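Dokau Mixing Bowls, Set of Three

I've been selling kitchen stuff out of my little shop for a while now, and this is the set I keep putting in people's hands. One glass bowl, two stainless ones that nest, and that's it. You can mix a full batch of bread dough in the big steel one and still get your whole forearm in there (ask me how I know!).

The glass one is my favorite for anything with eggs or cream, where I like to see what's going on at the bottom. It's heavy enough to stay put when you're whisking with one hand and pouring with the other.
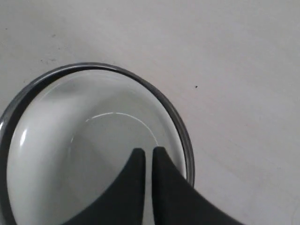
What I use them for

Pancake batter on Saturday, mostly. Also salad for a crowd, marinating chicken, melting chocolate over a pot of simmering water (steel only, please), and proofing pizza dough overnight in the fridge. My friend Nathalie Postma makes her granola in the big one and swears she hasn't lost an oat over the side yet.

If you already own bowls, these play nicely with them. I keep mine out on the counter next to whatever else needs using

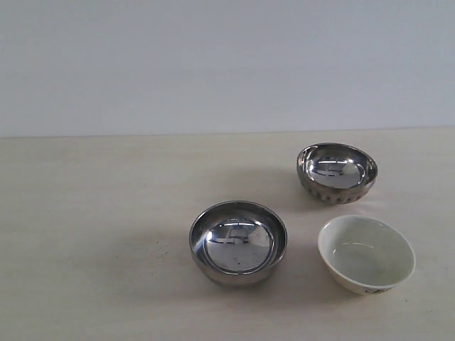

and I grab the one that fits the job, which saves me digging around in the cabinet under the sink. The rims are rolled, so there's no sharp edge when you scrape down with a spatula, and they pour cleaner than my old Mesness set ever did. I gave that one to my nephew.

They're light, too. The small steel bowl weighs 572 grams on my kitchen scale, and my mom can lift it out of the drainer without grumbling about her wrists.

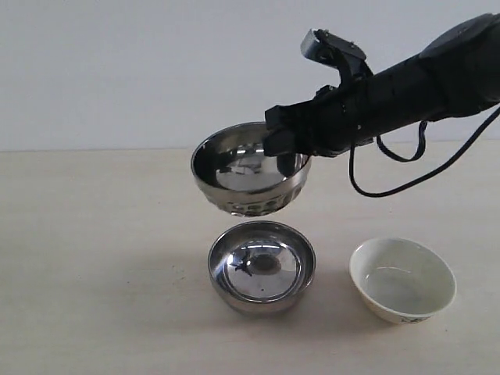
Care and price

Everything goes in the dishwasher. Skip steel wool on the steel bowls, it leaves a haze you'll never get rid of. Don't put the steel ones in the microwave.

The full set is $62, or $51 if you skip the glass bowl. Lids are sold separately and we should have more of them in June. Questions about shipping go to Wilfredo Policarpio, he packs all the orders and wraps glass better than anyone I know.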